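Looking after wooden floors - talk notes
Drundamitz village hall, July 25, 2023

Have water ready. Slides on stick AND on laptop. Bring the two sample boards, the oiled one and the lacquered one, and the bad one from Plodard if it fits in the car.

Start
Hello, thanks for coming out. Who has boards at home? Hands up. Who has mopped them with a soaking wet mop? Keep hands up. (wait for the laugh, move on)
Say what I'll cover - why boards move, what finish you've got, cleaning, gaps, scratches. Questions at the end but shout if you can't hear.

Why boards move
Wood takes in damp from the air and lets it go again. Swells across the width, hardly at all along the length. Everyone forgets this.
January = heating on, air dry, gaps open. Summer = gaps close. Normal. Do NOT fill in January, I did, at the Marti house, and by summer the filler had squeezed up in little ridges all down the hall. Took me two days with a scraper.
Cheap humidity meter from any hardware shop. Put it on a shelf, away from the radiator. Look at it now and then, don't obsess.
Rooms over a cellar are worse. Check the air bricks outside aren't buried under the flower bed.

What finish have you got
Most people don't know. Fine.
Drop of water test - behind a door, one drop, wait 4 minutes. Sits up in a bead, probably lacquer or fresh wax. Goes dark and sinks in, oil that's worn out, or nothing on it at all.
Pass sample boards round here. Ask for them BACK this time.
Lacquer sits on top. Oil goes in. Wax is lovely and a pain in the neck.
You can patch oil. You can't really patch lacquer, you see the edge of the patch every time the sun comes in.
Don't put lacquer over wax. It'll peel. Seen it at Plodard, whole front room.

Cleaning
Sweep first. Grit is what does the damage, it's sandpaper under your shoes.
Soft brush head on the hoover, check the little wheels for stones.
Mop wrung out till it's nearly dry. Floor should be dry again by the time you've put the bucket away.
No steam mops. Somebody will ask. Still no. Forces damp into the joints.
No vinegar on oiled boards. Dulls it over time.
Soap made for oiled floors - small capful, more is not better, it goes sticky and then you get grey footprints.
Mats at both doors. One outside, one inside. Cheapest thing you can do for a floor.

Civley job - what it cost
(keep this short, ran over last time)
Front room and passage, old pine, carpet down for years, black glue all round the edges.
Sander hire and discs 412 pounds. Oil, filler strips, brushes and the rest took it to 728 all in. Quote from a firm was over 1000 and they wouldn't touch the glue.
Mistakes: started too fine, clogged every disc. Should of gone coarse on day one. Didn't punch the nails down in the passage, ripped a belt. Forgot to tape the letterbox, dust on the street side of the door!
Check for old paint before you sand. If the house is old enough for lead, get a test kit and stop if it shows.
Oil rags - spread them flat outside to dry, or into a tin of water. Don't leave them in a heap, they can catch fire by themselves. SAY THIS TWICE.

Gaps
Small ones leave alone.
Bigger ones, slivers of the same wood, glued on ONE side only so the boards can still move. Tap in, plane flush.
String and glue mix is old fashioned and works all right in a bedroom.
Draughts mostly come from under the skirting, not between boards. Do that bit first.

Scratches and marks
Try the dullest fix first.
Light scratch on oil - bit of oil on a cloth, rub along the grain, wipe off, leave overnight.
Dent - damp cloth and a warm iron, few seconds at a time, bare or oiled wood only. Not on lacquer, it goes white.
Felt pads under chairs. Change them when they get gritty, a gritty pad is worse then none.

Pale boards slide. Point out the seams and the darker streaks and faint knots - leave those be, they're the wood, don't go trying to scrub them out.
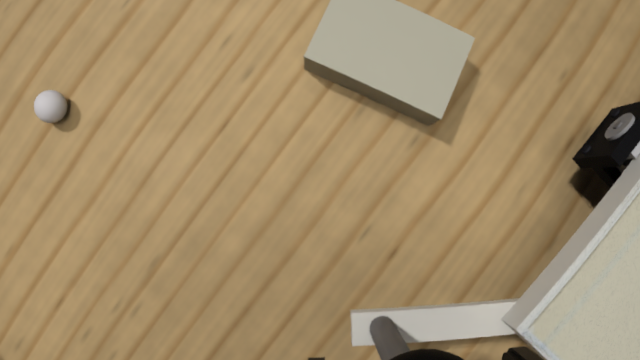

Questions
Likely ones: underfloor heating, dogs, can I paint them, how often to oil.
Dogs - oil, not lacquer, and keep the claws short.
Paint - yes, proper floor paint, two thin coats, stay off it longer than the tin says.
How often - when the water drop sinks in. Kitchen and hall sooner than bedrooms.
Heating - ask whoever supplied the boards, I don't know enough.
Leaflets by the door. Chairs back in stacks, get sample boards, turn urn off.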